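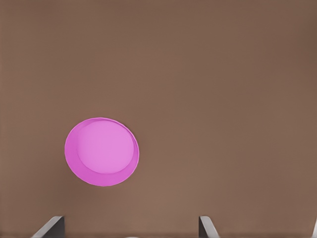
Vista simulada a partir do punho: garra aberta, um objeto redondo cor-de-rosa, mesa lisa.

Volta e meia alguém propõe multiplicar por dez o número de demonstrações antes de olhar para as que já existem. Na Usitz fizemos isso em outubro e não recomendo. O conjunto passou a ter cerca de 300 episódios simulados de preensão, gravados por dois operadores, e a política aprendida continuou a falhar nas mesmas posições iniciais.

O problema estava na distribuição. Os dois operadores aproximavam a garra quase sempre pela mesma trajetória, com o objeto à esquerda do centro da imagem. Uma rede treinada nisso aprende a trajetória e usa a câmara muito pouco. Radosław Tokarz mostrou-o deslocando o objeto 4 cm: os dedos fecharam no ponto antigo.

O argumento contrário, que Nour Masri defende com bons motivos, é que o volume acaba por cobrir o espaço de estados. Concordo para coleta com posições sorteadas. Com teleoperação humana, o operador cansa-se, padroniza o gesto e cada episódio novo acrescenta menos variância que o anterior.

Uma mesa sem textura agrava a questão — o fundo uniforme dá poucas referências de profundidade, e o modelo apoia-se na propriocepção. Variar o material da mesa custa uma linha no ficheiro de configuração. Variar o operador custa horas de trabalho, e é aí que eu gastaria o orçamento: correções a partir de estados de erro, aproximações tortas, segundas tentativas. O filtro que hoje descarta esses episódios como ruído devia ser desligado já na próxima coleta.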